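Small whiteboards are back for the spring handwriting weeks

April 2022

The little whiteboards are out again at the Kulden building, and we could not be happier to see them! After a long winter of keyboards and screens, it is a real pleasure to get back to plain old handwriting, with all its wobbles and slopes and letters that come out bigger than you meant them to. The spring weeks are open to everyone at Teruneck, and you do not need neat writing to join in (some of us certainly don't have it).

The idea is the same as last year. You take a board, pick a short line that means something to you, and get it down in your own time. We have 141 lines on the list so far, sent in by people from all over Teruneck and from our friends in Lotitz, and there is plenty of room for more. 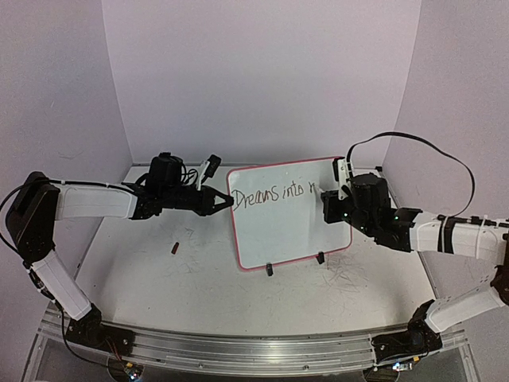 Teruneck Handwriting and Lettering Club

"Dreams into r" is as far as the line on this board has got, with a good big capital D to start it off and the words climbing a little toward the right. There is lots of blank space underneath, so a second line would fit nicely, and maybe a third if the letters stay small.

Boards can be borrowed from room 205, and we ask that you bring them back wiped, with the cap on the marker, please. The finished lines will go on show in the Butt hallway in July, and if you would like to send us one of your own, drop it in the box by the door or leave a message at extension 729. Shorter ones are easiest to fit on a board, but we read them all and enjoy every one.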